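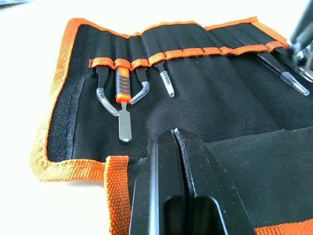 Mine went the same way after a couple of years, and the elastic was the first thing to give up. Once the loops are slack the tools slide every time you pick the roll up. I ended up sewing mine.

Posted in reply to the thread below by benchside_tl

Tridside Community Help > Tools and Storage > Tool rolls

Loose elastic on a fabric tool roll, fix or replace?
Asked by pirihi_repairs
3,347 views

I keep my small electronics tools in a black fabric roll with orange edging. Tweezers, pry tools, that sort of thing. It has one elastic strap across it, stitched down into loops, with a pocket channel under each loop. The roll itself is fine. The edging is still tight and there are no holes in the fabric.

The trouble is that 3 of the loops have stretched. The tweezers are narrow and they slip down and sideways, so by the time I get to a job they are lying across each other. The wider pry tool stays where it is. I do keep plastic caps on the tweezer tips, but I would like them not to move in the first place.

I can sew by hand but I don't have a machine. Is it worth replacing the strap, or can I tighten the loops somehow? Also, the closure strip picks up lint and doesn't hold as well as it did. I would rather not buy another roll if this one can be saved.

Edited 05/03/2020: the strap is one long piece, not separate loops.

3 replies

benchside_tl
You don't need to replace the whole strap if only some of the loops are loose. Put the tool in the loop, pinch the extra elastic to one side, and mark where the stitch should go with chalk. Take the tool out and sew a new line there, through the elastic and the fabric under it. Use polyester thread, doubled. Backstitch up and down the line twice and knot it on the back.

Stretch the elastic slightly while you sew or the loop will still be loose when you finish. Don't overdo it. A loop for tweezers should grip them closed without bending the arms together hard, and you should be able to pull them out with one hand.

Leave the old stitching alone until the new line is in. If you cut it first, the elastic shrinks back and you lose your spacing. I left mine in for good.

Check where the needle comes out as well. If the channel is two layers of fabric and you sew below the strap, you can close off the pocket. Put a ruler or a strip of card inside the channel to keep the layers apart where you don't want them joined.

For the closure, clean the hook side first. Lint in the hooks is usually the problem, and the soft side often still has plenty of life in it. A stiff toothbrush or the point of a pin will get most of it out. If the soft side has gone flat, brush it up with the same toothbrush before you decide to replace it.

gatinwood_dave
just get a new one, they are cheap. the elastic will go again anyway

timdale_workshop
Agree with the first reply on the stitching. One thing to add is the order of the tools. I had two pairs of curved tweezers next to each other and they always tangled. I put a flat tool between them and that helped more than the sewing did. If your curved pairs point toward each other, try turning one around.

Don't roll it too tight for storage either. I used to pull mine as small as it would go, and the elastic was under load all the time. I redid 2 loops in December and now roll it just snug enough for the closure to meet. No slipping so far.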